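**Deux bras, un plateau, des barres de céréales : le kit de tri Montes arrive en prêt dans les ateliers**

27 mars - Depuis février, Pramoswood propose aux petites structures un kit de manipulation à deux bras baptisé Montes, et il faut bien dire que l'on attendait un ensemble de ce genre avec impatience ! Le principe est simple : un châssis, deux bras, des pinces à deux doigts, le logiciel d'apprentissage, et une formule de prêt de 21 jours avant de décider si l'on garde le tout ou si on le renvoie.

Nous avons passé une matinée chez Rernden, l'atelier de conditionnement qui essaie le kit en ce moment. Julián Tejada, responsable technique, a choisi comme premier exercice le rangement de barres emballées dans des bacs. Un cas d'école en apparence, mais redoutable dès qu'on s'y frotte : les emballages sont souples, ils brillent, ils glissent les uns sur les autres, et une barre couchée en travers d'une autre oblige la pince à choisir son angle avec soin.

« Avec des cubes en bois, tout le monde réussit sa démonstration, sourit-il. Moi, je voulais voir ce que ça donnait avec des produits qui se chevauchent, comme sur nos lignes. »
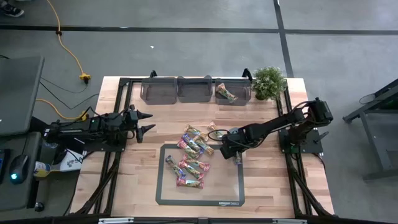

Ce qui frappe quand on suit le travail de près, c'est la finesse des doigts de la pince. Ils sont pointus, et l'on comprend vite l'intérêt de ce choix pour aller chercher un emballage au milieu des autres. Les deux bras se partagent le plateau, et le logiciel s'arrange pour qu'ils ne se gênent pas - un point sur lequel Nelli Hämäläinen, qui suit le projet côté Pramoswood, nous dit avoir passé une bonne partie de l'hiver.

L'apprentissage se fait par démonstration. Un opérateur guide les bras à distance, répète le geste, puis laisse le système s'entraîner sur les enregistrements. Chez Rernden, l'équipe a réuni 4000 prises avant de lancer le premier essai autonome, et le dernier relevé que nous avons pu consulter affiche 94 % de barres déposées dans le bon bac. Pour un atelier qui n'avait jamais touché à un bras robotisé avant cet hiver, c'est franchement enthousiasmant !

Tout n'est pas encore réglé, bien sûr. Les barres les plus petites demandent parfois une seconde tentative, et Conall Keane, qui s'occupe des réglages, aimerait que le changement des doigts se fasse sans outil. Il regrette aussi que la notice passe si vite sur la calibration (deux pages, avec des schémas minuscules). Pramoswood promet une version revue, ainsi qu'une série d'exercices prêts à l'emploi pour les lycées professionnels.

Le prêt est ouvert aux ateliers, aux écoles et aux associations, sur dossier. Le châssis est livré monté, les bras se fixent sur place, et il faut prévoir un poste informatique à proximité pour la supervision. Rernden garde le sien jusqu'à la fin de la période d'essai et compte passer ensuite aux sachets, nettement plus capricieux. Nous y retournerons à ce moment-là.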